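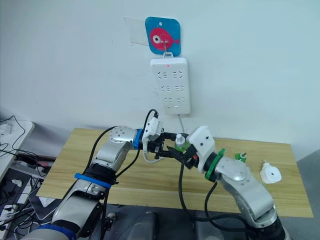
Stariveck is looking for dancers for the new video of our song "Clesteo", and you do not need to be a professional to take part. We put a short clip of the chorus on our page in February, filmed in a parking lot with four friends, and it was shared 2,558 times in the first week. Since then many people have written to ask how the steps go. The main move is easy to remember: one arm comes from the left, the other comes from the right, and they reach toward each other until the hands are close in the middle. After this come two steps back, a turn, and the part with the shoulders which everybody was copying. Now we want to make the full video, with a proper crew and with dancers from our own city.

Who we are looking for

We search for women and men from 18 years old, with no upper limit of age. Your height, your weight and your dance school are not important to us. It is more important that you can keep the rhythm, that you can learn a routine from a video at home, and that you still have a good face after the tenth repetition. If you have danced only at weddings and birthday parties, please write to us also. Two of the four people in the February clip had never danced in front of a camera before.

We will choose 6 lead dancers, who will be seen close to the camera, and a larger group for the street part at the end. For the lead dancers some experience with amapiano, afro house or hip hop is useful. For the group we take also beginners. Couples, sisters, brothers and whole groups of friends may apply together, but please send one application for each person.

Where and when

The filming is in Cevholm, in the old bus depot behind the market and on the street next to it. The lead dancers will have two rehearsals in the evening and two days of filming. The group will have one rehearsal and one day of filming. You will receive the exact dates with our answer, before you must say yes or no. If it rains we will film the street part inside the depot, so please do not stay at home because of the weather.

What you receive

Lead dancers are paid $175 for each day of filming. The rehearsals are included in this amount. Members of the group receive a hot meal, drinks and the money for their bus or train inside the region. All dancers will be named in the text under the video, with a link to their own page if they wish it. We know that this is not a big payment. We are a small label and we prefer to say the amount now.

Clothes and shoes

Please bring your own shoes, flat and already used, because the floor of the depot is rough concrete. For the lead dancers we have costumes from Ahuja, a sewing workshop in Cevholm, and they will take your measures at the first rehearsal. The group comes in plain clothes in strong colors. Please no big logos, and no full black.

How to apply

Send us a video of yourself dancing to any song you like, not longer than 5 minutes. A phone video is good enough. We must see your feet, so please put the phone far away and do not use filters. In the message write your first and last name, your age, the area where you live, and if you apply for lead dancer, for the group or for both. Write also if you have an injury or an allergy that we should know about.

Use the form on the Stariveck page, under "Dancers". Please do not send videos in the comments or by private message, we lose them there. The form closes when we have enough people, and we watch the videos in the order they arrive.

Every person will receive an answer, also when the answer is no. To apply costs nothing, and we do not work with agents. If somebody asks you for money in our name, please tell us.

Stariveck, Cevholm
May 30, 2026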